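Zu Besuch bei Walline: ein Tag auf dem Beifahrersitz und an der Leitstelle

Seit Jahren fahre ich auf dem Weg zu meiner Schwester an der Halle von Walline vorbei, gleich hinter dem Ortsschild von Suseck, und jedes Mal habe ich mir vorgenommen, einmal anzuhalten und zu fragen, was die da drinnen machen. Nun gab es endlich einen Besuchstag für die Nachbarschaft, mit Kaffee, sehr gutem Streuselkuchen und der Möglichkeit, sich für eine Mitfahrt einzutragen. Ich stand natürlich sofort auf der Liste! Walline erprobt automatisiertes Fahren auf kleinen Straßen, also dort, wo Leute wohnen, parken, Hecken schneiden und mit dem Rad zum Bäcker wollen. Mich interessierte allerdings vor allem, was aus den Menschen wird, die bisher am Lenkrad ihr Geld verdient haben. 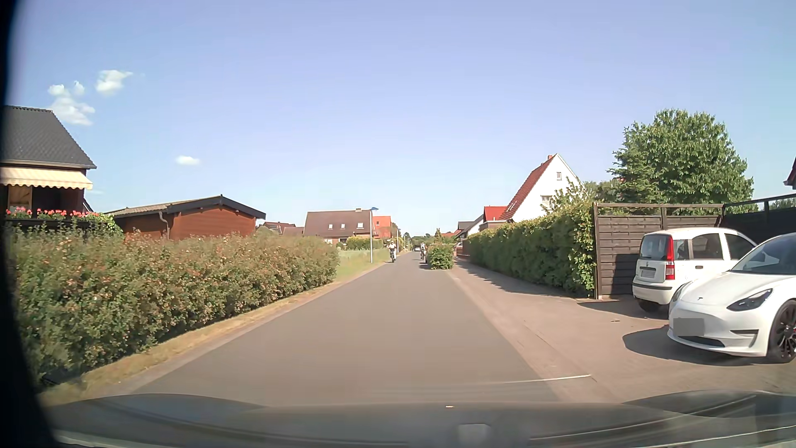 Shahnaz Uddin
Freie Autorin, schreibt für das Nachbarschaftsblatt über Arbeit und Alltag

Empfangen hat uns Emiliano Bautista, der die Fahrabteilung leitet und früher selbst Linienbus gefahren ist (das merkt man, er begrüßt jeden einzeln). Zehn Leute arbeiten in seiner Abteilung, die meisten kommen vom Bus, vom Taxi oder vom Lieferwagen. Sie heißen jetzt Sicherheitsfahrer, und unter diesem Wort hatte ich mir etwas ziemlich Bequemes vorgestellt: hinsetzen, Hände in den Schoß, das Auto macht schon. Faustino Ventura, mit dem ich fahren durfte, hat darüber sehr herzlich gelacht. Abends sei er müder als nach einer Schicht im Lieferwagen, meinte er, und am Anfang habe er das keinem erklären können, nicht einmal zu Hause.

Gefahren wird durch Wohnstraßen und dann hinaus zwischen die Felder. Im Auto ist es erstaunlich still. Ventura redet beim Fahren wenig, und wenn, dann mit dem System, genauer gesagt in ein kleines Mikrofon am Kragen. „Hecke rechts, eng“, sagt er etwa, oder „Ausfahrt, schaue selbst“. Solche Bemerkungen landen später mit Uhrzeit und Ort im Protokoll. Früher, in den ersten Monaten, mussten die Fahrer nach jeder Runde einen Bogen ausfüllen, drei Seiten lang, und bis man auf Seite zwei war, hatte man die Hälfte schon vergessen. Seit Mai läuft das über die Sprache, und darüber habe ich an diesem Tag von keinem einzigen ein schlechtes Wort gehört.

Was ihn anstrengt, ist das Warten auf etwas, das fast nie kommt. Als Lieferfahrer habe er ständig entschieden: wo halten, wen vorlassen, wie um den Wagen vom Maler herum. Jetzt entscheidet erst einmal die Software, und er muss in jedem Augenblick wissen, ob er einverstanden wäre. Deshalb gibt es spätestens nach 45 Minuten einen Wechsel. Das haben die Fahrer selbst durchgesetzt, vorher waren es anderthalb Stunden.

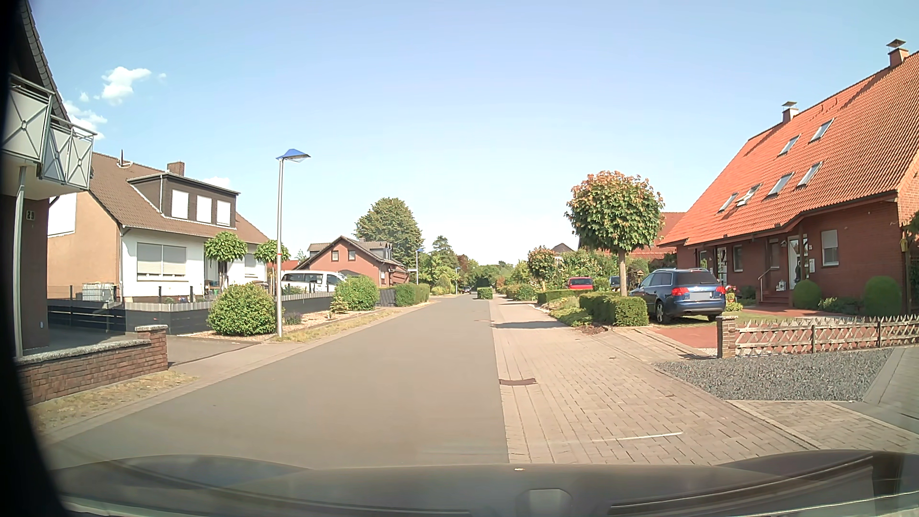 In der Leitstelle

Nach der Fahrt ging es eine Treppe hinauf in einen hellen Raum mit vier Arbeitsplätzen, in dem ich gern noch länger gesessen hätte, schon wegen der Sessel. Hier arbeitet Brisa Huerta, und zwei Tische weiter ihr Onkel Crescencio Huerta, der die Stelle zuerst gar nicht wollte. Er hatte lange Taxi gefahren und fand, Bildschirme seien etwas für Leute mit besseren Augen. Dann machte ihm der Rücken zu schaffen, und die Leitstelle war plötzlich ein freundlicheres Angebot, als er gedacht hatte.

Die beiden gehen die Stellen durch, die das System selbst als unsicher meldet oder die ein Fahrer angesprochen hat. In der Woche vor unserem Besuch waren das 405, und bei 307 davon stand am Ende nur ein Häkchen: alles in Ordnung, nichts zu tun. Ich fragte, ob einen das nicht mürbe macht. Brisa Huerta überlegte eine Weile und sagte, die Häkchen störten sie weniger als der Ton, mit dem die nächste Meldung kommt. Den wollen sie jetzt ändern lassen. Ihr Onkel hat ihn bei sich längst abgestellt, was man wohl nicht darf, aber der Abteilungsleiter stand daneben und schaute sehr interessiert aus dem Fenster.

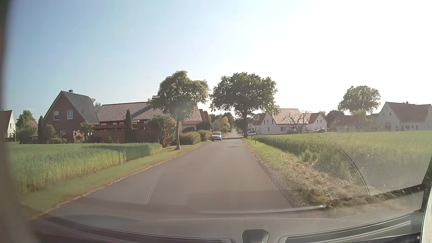 Ortskenntnis ist in dieser Abteilung eine Währung geworden, und das hat mich mehr beschäftigt als alle Technik. Crescencio Huerta weiß, wo in der Erntezeit die Anhänger aus dem Feld kommen und auf welchem Hof man rückwärts herausfährt, und dieses Wissen wird nun abgefragt und aufgeschrieben, wofür es im Taxi nie einen Zettel gab. Auf einer schmalen Straße ohne Mittellinie, wenn neben zwei runden Hecken ein silbernes Auto am linken Rand auftaucht und der Himmel geradeaus ganz weiß ist, fragt er als Erstes: Wie viel Platz bleibt mir, und wohin könnte ich ausweichen? Genau solche Fragen schreibt er jetzt für die Neuen auf. Stolz ist er darauf schon, glaube ich. Ein bisschen unheimlich ist es ihm auch, und er hat Bautista gefragt, ob man ihn noch braucht, wenn alles in der Liste steht. Die Antwort lautete, die Liste werde nie fertig. Er hat genickt, überzeugt sah er mir dabei nicht aus.

Beim Kaffee kam das Thema noch einmal auf. Die Verträge der Fahrer sind inzwischen unbefristet, die Bezahlung liegt nach Auskunft aller, die ich gefragt habe, über der im Lieferdienst, und Nachtschichten gibt es keine. Ventura vermisst trotzdem die Kundschaft, vor allem eine alte Dame in Rodska, die ihm an der Tür immer Birnen in die Hand gedrückt hat. Manchmal hält er nach Feierabend noch bei ihr an.

Wer selbst einmal mitfahren möchte: Der nächste Besuchstag ist für das Frühjahr geplant, Anmeldung am Empfang der Halle. Bitte früh kommen, der Streuselkuchen war um elf Uhr weg.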